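Biko cell

The Biko cell is a single-arm handling station built by Hakent and used at the Plusmont parts works. It was designed by Wim Aerts and is set up in simulation before any change is made on the floor.

Setup follows a fixed order. The arm model is loaded alone, joint zeros are entered, and the gripper is added last. Fixtures are left out until the arm has run 25 cycles without a fault.
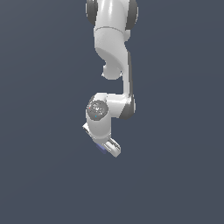 Joint checks are done with the arm folded, starting at the top joint and ending at the gripper. The operator steps each axis by 2 degrees and compares the reading with the stored value. In the Hakent model the wrist cap is dark gray and carries two small dots, one red and one cyan – operators note where both sit before the wrist is turned.

The real gripper is inspected every 50 hours. Worn finger pads are replaced as a set, and the Hsueh controller is then restarted with the new offsets.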